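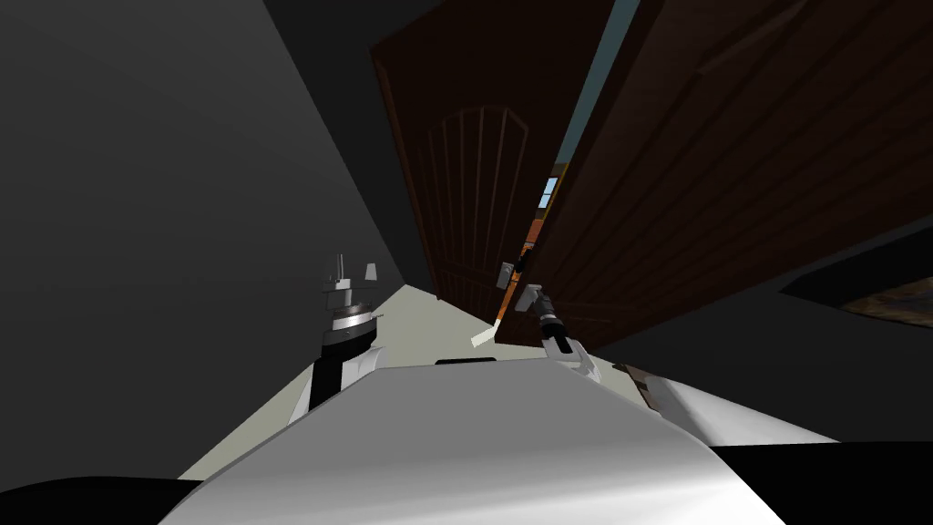 Rutkowska group publishes door-opening method trained entirely in simulation

A research group at the Rutkowska laboratory has released a method for teaching two-armed robots to open hinged doors without any demonstrations on physical hardware. The work, carried out with the software firm Trivari, is described in a paper made public in September together with the training code and the simulated houses used in the tests.

The method is called Mullo. It splits the task into 3 stages: reaching the handle, working the latch, and moving the door while the base of the robot follows. Each stage is learned separately in simulation and the results are then joined into a single controller. Earlier work by the same group trained the whole task at once, and the robot often let go of the handle when the door began to swing.

"Most of our failures came in the moment between turning the handle and pulling," said Vasilis Krasniqi, lead author of the paper. "The hand was in the right place but the body was not ready to move. Training that step by itself made the biggest difference."

Doors in the simulated houses vary in width, weight, panel design and handle type. Lever handles, such as the silver one under the robot's right gripper on a dark wooden door, make up the largest group. The left arm is kept raised and open while the right works the handle, and the controller can bring it in to hold the edge of the door once there is a gap.

Mullo was tested in 13 houses that were not used in training. The group reports that it completed the task in every house with lever handles. It had difficulty in 2 of the others, both fitted with round knobs, where the gripper slipped before the latch was free. The paper sets out these failures in full.

Training took 5 days on the laboratory's own computers. Kwok-wai Lu, who built the simulated houses at Trivari, said the door models were the slowest part of the project to prepare.

"A hinge is easy to model badly," Lu said. "We went back over friction and latch behaviour many times before the forces at the hand looked right."

The group has not yet run Mullo on a physical robot. Trials are planned at the Kilus test flat, starting with interior doors that have lever handles and no self-closing arm. Sliding doors are outside the scope of the current work.

The code is free for research use. Requests for the door models should be sent to the Trivari simulation team.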